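Notebook, Neston corridor desk, October. Entry kept by L. Todorova for the working group. 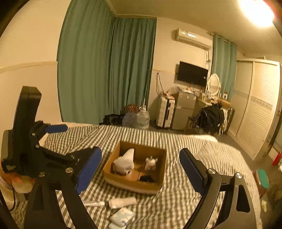
The revised freight figures for the Skukow–Jaruvside line were received this morning from Marcus Whitfield. The total route length now stands at 2,772 km, of which 1,161 km lies on the eastern side of the border. The earlier draft gave the eastern section as 1,000 km. That figure came from the first ministry summary and should no longer be cited.

**Financing.** The three governments have agreed in principle to a joint loan. The shares have not been published. Derek Whitlock holds that the eastern partner will ask for a longer grace period on repayment, as it did for the port road. I have entered this as opinion pending a written source.

**Gauge change.** All trains must still change wheelsets at Jaruvside. The present facility handles 16 wagons per shift. Milovan Janevski is to confirm whether this counts loaded wagons only. The capacity table in section 4 remains blank until he replies.

**Sanctions.** Tarcísio Siqueira reviewed the draft wording on payment channels and asked that "exempt" be replaced by "not currently listed" throughout. Done in sections 2 and 5. Section 6 still to be corrected, including the footnote on insurance.

**Customs.** The single transit form has been signed by two of the three parties. The translation on file omits Annex B. A full copy has been requested from the Lambert office.

Outstanding:

- tariff schedule for container traffic (Whitfield)
- wagon count at Jaruvside (Janevski)
- Annex B, with certified translation
- map 3 to be redrawn with the new eastern length

Colleagues using the shared draft are asked to work from version 4 only. Version 3 contains the old distances in both the text and the tables.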